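工单记录:自助领料区电池取件失败
提交人:设备支持组
协助:Ada Ferri(仓储班)
涉及系统:Emis 领料平台、Stinero 调度、Trirnik 抓取程序
状态:观察中

一、起因

先说一下这单是怎么到我手里的。四月换完新版调度以后,Zanetti 车间那边开始陆续抱怨:在 Emis 上点了领电池,页面显示"已完成",人走到交接台一看,托盘是空的。有人以为被同事顺手拿走了,在群里还吵了两句(后来都和好了,放心)。Ada 把几条投诉截图一股脑转给我,标题就写了四个字:又空车了!

我翻了一下记录,这个月电池类取件一共 1,022 单,其中 20 单是空托盘却报成功。比例看着不吓人,可对领料的人来说,手里的测试仪没电,人就得在走廊里来回跑,换谁都烦。

二、先排除的东西

第一反应是网络,查了,没丢包。第二反应是库存数不对,于是我和 Ada 下午三点多把透明料盒里的电池倒出来重新点了一遍,和系统里的数对得上,一节不差。说真的我当时有点失望,因为如果是库存问题,改个数就能下班了。

接着看调度日志。Stinero 下发任务没问题,时间戳连续,机器人到位信号也正常。问题出在到位之后:夹爪闭合,程序马上回一个"已夹持",中间没有任何确认。旧版会等 300 毫秒再读一次开口宽度,新版把这一步合并掉了,说是为了提速。提速是提了,空着手也照样算成功,这就很尴尬。

三、现场看到的

光看日志心里不踏实,我还是去领料机那边蹲了一个多小时。机柜上贴着一大张说明,字密密麻麻,Ada 说新来的同事基本没人读完过,都是直接问她。

料盒是透明的,里面有一道斜隔板,橙色和金色外壳的电池挤在下面一角,上面大半截都空着。我盯着看了好几轮,怀疑点慢慢就集中到这儿了:电池堆在哪个角落、堆多高,每次补料之后都不太一样,可 Trirnik 里的取件点是写死的。人伸手进去拿,眼睛一瞟就知道往哪儿摸,程序可没这个本事。

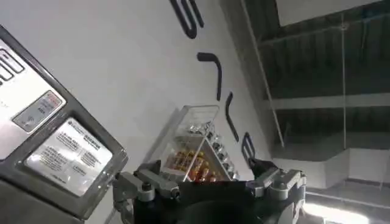 四、处理步骤

1. 把夹持确认加回来。闭合后等 300 毫秒,再读一次开口宽度,读到全闭就判为"未取到",不许回成功。这一条当天就改了,改完先在测试队列里跑。

2. 取件点从一个改成三个,从低到高依次试。第一个点没夹到,就换下一个,三个都落空再报人工。Ada 提醒我别让它无限重试,上次无限重试的时候排队排到了午饭以后,我记着呢。

3. Emis 页面上的文案也动了。以前只有"已完成"和"失败",现在中间加了一个"正在重试,请稍等"。小改动,但大家反应特别好,至少知道机器没睡着。

4. 清理计数器。夹爪的动作计数到 3,000 次会提醒保养,之前空夹也算在里面,保养提醒就老是提前弹。现在空夹单独记一栏。

五、跟用的人聊了聊

这一段本来不该写在工单里,不过我觉得有用,就留着吧。

自动领料上线以前,电池、扎带、保险丝这些小东西都是 Ada 在窗口发。她跟我讲,以前一个上午能跟半个车间的人打招呼,谁的设备总是费电,她心里都有数。现在窗口关了,她主要管补料、处理异常,还有接我这种人的电话。她不觉得这是坏事(站一天腰是真的疼),但有一点她挺在意:机器报了成功,大家就默认是人弄错了。那 20 单里,头几单都是领料的人先挨了说,隔了几天才有人想到去查机器。

这个我得认。我们做支持的看日志看习惯了,系统说"成功"就先信了一半。所以跟几个班长商量了一下,定了个简单规矩:领料人说没拿到,先补给他,再查记录,不用先写情况说明。班长们没意见,夜班的尤其高兴,夜里找不到人签字这件事他们念叨很久了。

还有一个变化是补料的手法。Ada 现在补完会顺手把料盒里的电池拨平一点,她自己笑说以前是伺候人,现在伺候机器。我说等三个取件点稳定了就不用拨了,她让我先别把话说满。行,那就不说满。

六、目前情况

改动已经从测试队列放到正式队列,早班和夜班都在用。放上去以后还没有收到新的空托盘投诉,重试倒是出现过几次,最后都取到了,多等的那几秒大家能接受。隔壁班问扎带那边能不能也加确认,我看了下,扎带太软,读开口宽度不一定准,得另开一单慢慢试。

还没解决的:

·料盒快见底的时候,最低那个取件点仍然偏高,先靠 Ada 提前补料顶着。
·"报人工"的通知目前只发到仓储班的公用屏幕,Ada 去吃饭就没人看见。已经申请同时发到值班手机,等 Emis 那边开权限。
·机柜上的说明我想重写一份短的,就写三件事:怎么点单、等多久、没拿到找谁。草稿发给 Ada 了,她回了一句"字再大点"。

这单先不关,跑到月底再看一次空夹那一栏的数。有人再遇到空托盘,直接在下面跟帖,写清楚大概几点、领的什么就行,不用截图。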